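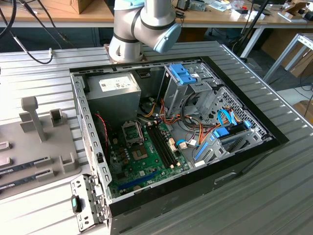 Tower no. 42, side panel off, CPU socket open, both memory slots empty.

November 16, 2020

Back on the Karnberg desktops. These are the office towers that came over from the Drirkgate building, and the plan is still to pull whatever is worth keeping and send the rest out as sorted scrap. Notes below are for this case style only. The slim ones open differently and have their own page.

Order that works best on the bench: side panel, memory, cooler, CPU, then drives, then power supply, board last. I tried the power supply first on an earlier one and the cables kept falling back across the board while I was working on the socket. Leave it in until the small parts are out.

Socket: lift the lever, swing the bracket all the way back, and don't put anything down inside the case while the contacts are bare. Plastic cover goes on as soon as one is free. We are short of covers. A board with an uncovered socket goes in the shallow tray, face up, nothing on top of it.

Memory: open the white tabs at both ends before pulling. Sticks go in the Hemix antistatic boxes, sorted by size as printed on the label. Unlabeled ones go in the separate box and get tested later.

Drives: the blue latches and rails come off without a screwdriver. Keep the rails. Sandu asked for them with the cases and will take them loose in a bag. Hard drives do not go in the general bin. Write the case number on the drive with the white marker and put it in the locked cabinet for wiping, even if it looks dead.

Coin cell: out before the board goes to scrap. Push the clip sideways with a plastic pick, not a screwdriver. Batteries in the jar with the lid, tape over one face.

Screws: case screws and drive screws in different cups. I mixed them last time and lost most of an hour.

Weights so far: 470 kg of bare cases stacked for pickup, 589 kg of mixed parts including the power supplies. The pickup minimum is 2,000 kg, so no truck yet — probably January at this rate.

To do:
Order socket covers.
New label roll for the drive cabinet.
Ask Sandu if they want the front bezels left on. The black plastic ones take a while to get off without breaking the tabs, and I'd like to skip it.
Check whether the power supplies can go out with the cables attached. The old sheet says to cut them, the newer one doesn't mention it.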